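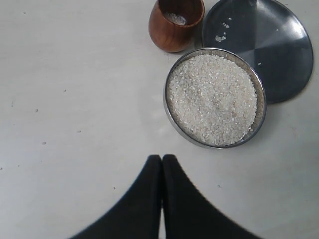 Someone who downloaded the first version wrote to ask why half the prints had no year, and whether that meant I'd lost them. Fair question! I hadn't. Most of the artists on this list just didn't date their blocks, and I'd sooner leave a blank than guess from the paper.

So, what you get: Flanov is a catalog of 674 linocuts and wood engravings from small-press picture books, the kind that tell a whole story without a line of text. One row per print, 12 columns, plain CSV. I typed it all in from the books themselves, mostly in the evenings, and the last batch went in back in March.

Files

flanov_prints.csv – the main table
flanov_books.csv – 30 books, joined on book_id
notes.txt – my grumbling about page numbers (read it before you sort by page) 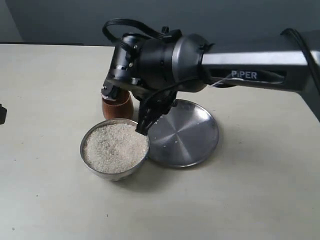
The two presses that take up most of the rows are Farketti and Endetora. Farketti numbered its plates, bless them, so those are easy. Endetora didn't, and it also reissued 2 books with the plates in a different order, so I kept both orders in plate_a and plate_b. If you only care about first printings, use plate_a and ignore the other one.

The Benítez column is the old shelf code from the Benítez list. It's patchy and I wouldn't lean on it, but people kept asking for it.

Known problems: heights are in millimeters except where I forgot (the notes say which rows), and "technique" is my own call by eye. Corrections are very welcome – send me the print_id and what you think it should be.

Free to use for anything, just mention Flanov.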